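We Tried a Sound Walk and Now I Can't Stop Hearing Things

If you've got a kid who never stops talking (hi, mine), I have a game for you. It's called a sound walk, and all it takes is a clipboard, a pencil and a pair of shoes that don't squeak. Ours squeaked. We went anyway.

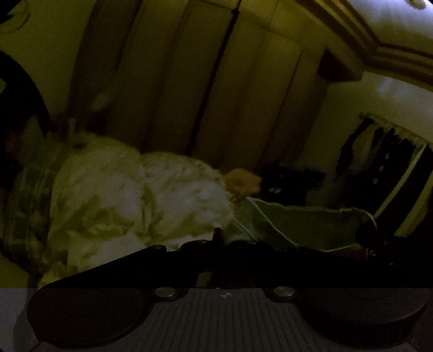 Mabli Skyrme

The idea came from a library book my daughter picked out for the cover. You walk a short loop, stop at 4 spots, close your eyes and listen. Then you draw whatever you heard. No words allowed on the paper, which was great for us because she's five and spelling makes her furious.

We did the Wallgate loop, down past the bakery and back along the creek. First stop was the bus shelter, and she drew a big zigzag for the brakes and a tiny spiral for a lady's keys. I drew a truck. She told me my truck was cheating because I was supposed to draw the SOUND of the truck - so I scribbled over it and she was happy with that.

The creek was the best part! She stood there with her eyes squeezed shut for longer than I've ever seen her stand anywhere, and then whispered that the water was saying "lollop." So now that's our word for it. Her page for that stop is just loops, all the way to the edges and onto the clipboard.

When we got home she wanted to do an indoor round too, room by room, with all of us being quiet.
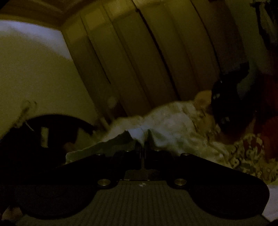 The bedroom, with the lights low.

A few things I'd do differently. Bring two pencils, because one will go down a storm drain. Skip the spot by the Orkwood parking lot unless your kid loves leaf blowers. And if you have a toddler along, let them carry a paper bag to crunch, or they'll want the clipboard the entire time.

Next time we're going after dinner to see if the same stops sound different. She's already predicting owls. I'm predicting the neighbor's air conditioner, but I'll draw it however she says.

Recent posts
Sock Puppet Weather Report
Our January Freezer Painting Disaster
27 Things to Do With a Cardboard Tube
Shadow Tracing on the Driveway

Contact | Copyright Mabli Skyrme | Back to top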